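Research > News > Newsletter > Spring Issue

Search this site Enter keyword Go

Two-Arm Manipulation Group Reports First Results on Learning from Mixed Demonstrations

17 May 2024

The Dadent Institute is pleased to share an update from its Two-Arm Manipulation Group in Plaltville. Over the past several months the group has studied a simple question with practical consequences: when a pair of robot arms learns from human demonstrations, how much should those demonstrations differ from one another? The first stage of the work is now complete, and a full technical report is in preparation.

Background

A common way to teach a robot a new task is to have a trained operator guide it through the motions many times. The recordings are then used to train a control program, known as a policy, which links what the cameras see to how the arms should move. The method is well established. Its weakness is also well known. A policy trained on tidy, repeated examples tends to do well on the exact layout it was shown and poorly when a cup or a box has been moved a short distance.

Earlier work by the group tried to address this by collecting more recordings of the same layout. Gains were small and leveled off quickly. The present study, carried out under the project name Lomeo, kept the total number of recordings fixed and changed their content. One set held the objects in the same places throughout. The other allowed the objects, their positions and the order of the operator's movements to change from one recording to the next.

Setup and Objects

The arms are mounted on opposite sides of a tabletop, and both must be able to work in the shared area at the center. Objects were chosen from ordinary household and office items, including bowls, cups, trays, markers and small blocks. The group avoided parts made for robot testing, on the view that everyday items give a fairer picture of what a policy can handle. 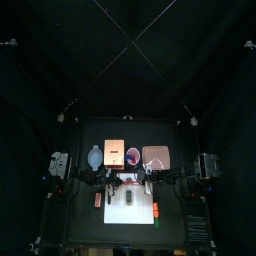

Placement was governed by a written protocol. Larger items were generally assigned to the back of the table, and the center was reserved for the items to be handled. Operators received a layout card before each recording and were asked to match it by eye. Small errors in placement were accepted and were not corrected afterward, a decision that led to some discussion within the group. The prevailing opinion was that such errors are a useful part of the training material and should be kept.

In all, 3,000 demonstrations were recorded and divided evenly between the fixed set and the varied set. Recordings in which an operator dropped an object and recovered it were kept and marked. Recordings that ended before the task was finished were removed and replaced.

Results

Each policy was tested on layouts that appeared in neither training set. The policy trained on the varied set completed 70 percent of its trials. The policy trained on the fixed set completed fewer than half, and most of its failures came early, during the first reach. The two policies performed at nearly the same level on layouts drawn from the fixed set, so the added variety did not appear to carry a large cost on familiar arrangements.

The most frequent remaining failure involves timing between the arms. When one arm is slowed by a difficult grasp, the other sometimes continues as though the grasp had been completed. Tall items standing close to the target, such as a marker held upright in a cup, also lower the success rate. The group attributes part of this effect to the cameras, whose view of the fingertips may be blocked at the moment of contact.
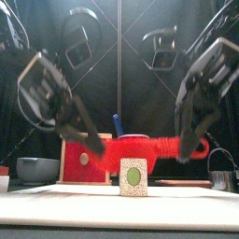
Changes to the Training Method

Two adjustments were made during the study and will be carried into the next stage. The first concerns the length of the motion that the policy plans at one time. Shorter plans allowed the arms to respond sooner when an object shifted, although movement became less smooth. A middle value was selected after a series of trials in February.

The second concerns how recovered drops are used. These recordings were at first given the same weight as all others. Giving them greater weight improved the policy's ability to attempt a grasp again after a miss. The effect was modest on small blocks and clearer on cups. Further testing is needed before a firm recommendation can be made.

Next Steps

The group will repeat the comparison with new operators in order to learn whether the findings depend on individual habits. Software for sorting and reviewing the recordings was prepared with Szalai, and that arrangement will continue through the next stage. A portion of the varied set will be offered to outside laboratories once review of the recordings has been completed. Requests for early access should be sent to the Institute's research office and should include a short statement of intended use.

We use cookies to improve your visit. By continuing to browse this site, you agree to our use of cookies. Accept Manage settings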